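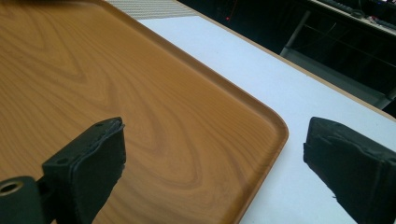

Page last changed: February

Mella two-finger gripper, table-clearing set

The Mella is a parallel gripper with padded black fingers, sold by Meven for trials of household and canteen work. The question most buyers ask is whether it can clear a table unattended. At present it can do parts of the job. Trays are the easier part: a raised rim gives the fingers an edge to close on, and a rounded corner is a usable grasp point if the approach is square to the lip. In bench trials at Ukthorpe the set made 3,889 tray grasps, of which 2,696 held through to the set-down point.
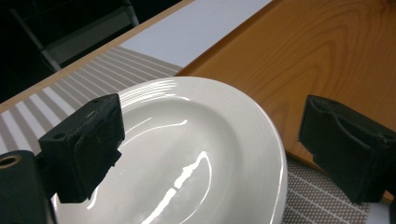 Plates remain the weak point of the set. The fingers must pass low on both sides without pushing the plate along, and the pads wear at the lower edge as a result. Glaze is a further difficulty. White streaks of reflected ceiling light across the well of a plate can be read by the vision software as edges, and the grasp is then planned in the wrong place. Patterned mats slow detection further. Stacking is not supported.

Pads are a consumable. Change them after about 2,000 grasps, or sooner if the foam has torn through to the finger. They are sold in packs of 10 under the Lozano spares list.

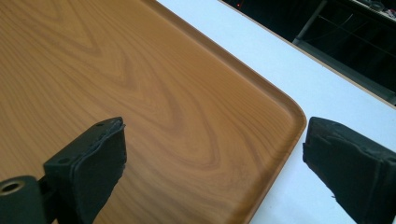
Fit both pads at the same time, then run the closing test before returning the gripper to work. Loaded trays, glassware and cutlery are outside the rated use and should still be cleared by hand.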